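Siltora Shared Premises Forum
Section: Rooms and Furniture
Topic: Tape lines on the large work table, Room 869
Replies: 5

istdale_rooms
Posted Friday, 9.15 am

Colleagues are asked for their views on the marking of the large work table in Room 869. The table is at present divided into squares with blue tape. Users of the room have been placing items by square for several weeks, and the arrangement is to be reviewed before the December bookings open.

The matters on which comment is sought are as follows.

1. Whether the tape should stay as it is or be replaced with a permanent marking.
2. Whether the squares should be lettered and numbered.
3. How often the tape should be lifted and relaid.

The Usman building had a similar arrangement last year and colleagues there may wish to comment on how long the lines remained straight. Our own have been down since the room reopened.

The tape as currently laid out:

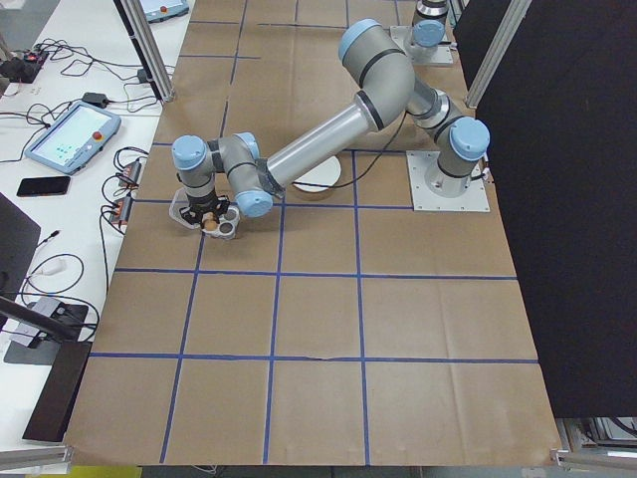
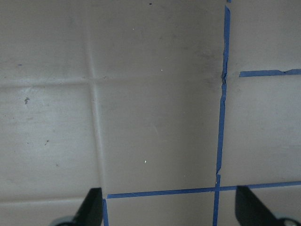
usman_stores
Posted Friday, 10.40 am

Thank you for the opportunity to comment. Our table was marked in the same manner for 13 weeks. The lines stayed straight enough for our purposes but the ends began to lift, and dust collected under them. We would advise pressing the ends down with a flat tool at the close of each week.

We would not support a permanent marking. Our users asked for a change in the size of the squares on 2 occasions, and on each occasion the work was finished before lunch. With paint it would have meant a new top.

vunasier_bench
Posted Friday, 11.05 am

I must respectfully disagree with the previous contributor. Tape is suitable for a short booking. For a table in daily use it has a thickness, and small items placed across a line do not sit level. We have raised this before in relation to other rooms.

I would also draw attention to the second photograph. Some of the joints have blue tape on them and others are left plain. A new user could not be expected to know whether a plain joint counts as the edge of a square. Either every joint should be taped or the written instructions should state which ones matter.

istdale_rooms
Posted Friday, 1.30 pm

The point about the plain joints is accepted. The room sheet says only "keep within the blue lines", and it will be reworded — the present text was written for a different layout. Squares are counted from tape to tape. A plain joint has no significance.

On thickness, we have received no complaints from users of Room 869, but the remark has been noted.

usman_stores
Posted Friday, 2.10 pm

May we add a word on lettering. We wrote the letters directly on the tape in marker pen and they had rubbed away within a fortnight. Small card labels at the ends of the rows were more satisfactory, although they did go missing.

vunasier_bench
Posted Friday, 3.45 pm

Labels would be acceptable to us. We maintain our objection to tape as a long-term measure and ask that it be recorded. If it is to be kept, we request that it be relaid every 2 months, and that the old adhesive be cleaned off first with warm water and a soft cloth. Scrapers should not be used on the surface.

Could istdale_rooms please confirm whether the side table is included in the review?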